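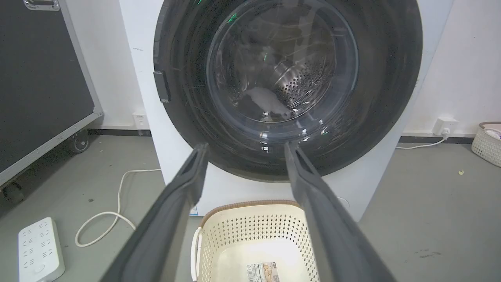
How a Front-Loading Washing Machine Works

Clothes get dirty in many ways. They pick up mud, food, sweat, and tiny flakes of skin. Most of this dirt sticks to the threads of the cloth, and plain water can't pull all of it off. A washing machine uses water, soap, and movement together to get the dirt to let go.

The drum

The round metal tub you see through the glass is called the drum. It is made of stainless steel, a metal that does not rust easily. Clothes go inside it, and so does the water.

The drum is covered in small holes. During the wash, water moves in and out through them. The drum sits inside a bigger tub that has no holes like these. The outer tub holds the water so that it does not run all over the floor.

Tumbling

A front loader has its door on the front, and its drum lies on its side. When the drum turns, it carries the clothes up one side. Near the top they fall back down into the water with a splash. This happens again and again, first one way and then the other. Each fall squeezes water through the cloth.

Before washing machines, people did this work by hand. They rubbed clothes against a board or beat them on rocks beside a river. At the Zastlow Laundry Museum, visitors can try an old washboard and a wooden tub. It takes strong arms to wash even one shirt.

What soap does

Grease and water do not mix. If you drip cooking oil into a glass of water, the oil floats on top. Laundry detergent is a kind of cleaner with two different ends on each of its tiny parts. One end holds on to water and the other end holds on to grease. The detergent surrounds the grease and lifts it off the cloth, and then the water carries it away.

Using more detergent does not make clothes cleaner. Too much makes a lot of suds, and the suds are hard to rinse out.

The window in the door

The glass in the door is not flat. It is shaped like a bowl and bulges into the machine. This shape helps keep the clothes back in the drum and away from the edge of the door. A soft rubber ring around the opening presses against the glass and keeps the water in. The door locks while the machine is running. If you pull on it and it will not open, leave it alone until the wash is over.

Spinning

At the end, the machine pumps out the dirty water, rinses the clothes with clean water, and pumps that out too. Then the drum spins very fast. Some machines turn 1209 times in one minute. The clothes are pressed flat against the wall of the drum, and the water flies out through the holes. The clothes come out damp. They still need to hang on a line or go into a dryer.

Carrying the wash

Many laundry baskets have holes in their sides. The holes let air move around the clothes, so damp things do not start to smell as quickly. Holes also make a basket lighter to carry.

Being safe

A washing machine runs on electricity, and electricity and water are dangerous together. Never touch a plug or a power cord with wet hands. Never climb into the drum, and keep pets out of it. Ask an adult before you press any buttons.

Try it yourself

Put a wet sock in a salad spinner and turn the handle for a minute. Take out the sock and look in the bottom of the bowl. The water there left the sock the same way it leaves clothes in a washing machine.

Words to know

Detergent: a cleaner that helps water wash away grease
Drum: the metal tub that holds the clothes
Rinse: to wash with clean water and no soap
Suds: bubbles made by soap and water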